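Alov kitchens to get robot arms – but the simulator comes first

Runska, the catering firm behind the Alov food halls, has set out how it plans to buy its first robot arms, and the plan is a lot more interesting than a shopping list. The company wants to spend the whole of its first budget year on simulation, a shared test bench and staff time, with the arms themselves ordered only once the tasks have been worked through on screen.

Laine Ots, who looks after equipment at Runska, presented the plan to kitchen managers this month and got a full room for it. The idea grew out of a long list of jobs that staff said they would happily hand over, such as sorting fruit, filling bowls and clearing prep tables between sittings. The list ran to 281 entries. Ots and her team have cut it down to 3 groups of tasks and will price each group separately.

"We had quotes on the desk before we knew what we were asking for," said Ots. "One supplier wanted to know how far the arm had to reach and we gave them four different answers. So we stopped, and we started drawing kitchens."

Those drawings have now become full virtual rooms, built with the software firm Hivix. An arm can be placed in a room, moved to the other side of a table, raised on a taller pedestal or given a different gripper, all in an afternoon. Doing the same with real kit would mean a fitter, a van and a closed kitchen. Runska has logged 1,412 simulated runs so far, most of them with fruit and bowls, and the results go straight into the budget sheet alongside floor space, power sockets and cleaning time.

That last item caused the liveliest talk at the meeting! Several managers wanted to know who wipes down an arm after the lunch service and how long it takes, and there is now a line for it in the running costs. Spare gripper fingers have a line too, as do training hours for two people per site. Raed Mansour, who runs the kitchen at the Beneš hall, asked for the pedestal to be costed as its own item so that a site can choose between a fixed one and one on lockable wheels. His request has gone in.

Runska is also keen to try awkward surroundings early. A tidy steel worktop is the easy case, and the food halls have all sorts of corners with cloths, uneven surfaces and furniture that gets shifted about during the day. The simulated rooms are filled with household odds and ends for the same purpose – if a task only works on a bare table, the team would like to find out before signing an order.
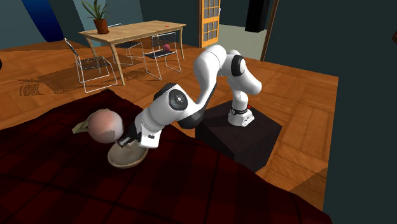
Simulated fruit-and-bowl task, with the arm on its pedestal and the gripper reaching into the bowl.

The timetable is brisk. Managers have until September to send in measurements of their prep areas, and Hivix will turn them into rooms as they arrive. Suppliers will then be asked to quote against the same written tasks, with delivery, fitting, servicing and software updates shown as separate prices. Leasing is still on the table, and Ots would like at least one quote of each kind for every group of tasks.

The food halls employ 438 people between them, and Runska says the first arms will be placed where staff have asked for them. Mansour has already put the Beneš hall forward for the test bench and has measured the space beside the cold store, doorway included. A demonstration of the virtual kitchens will be open to all staff at 3 pm in the Alov training room, on a date to be posted on the noticeboards, and anyone with a task to suggest can still add it to the list.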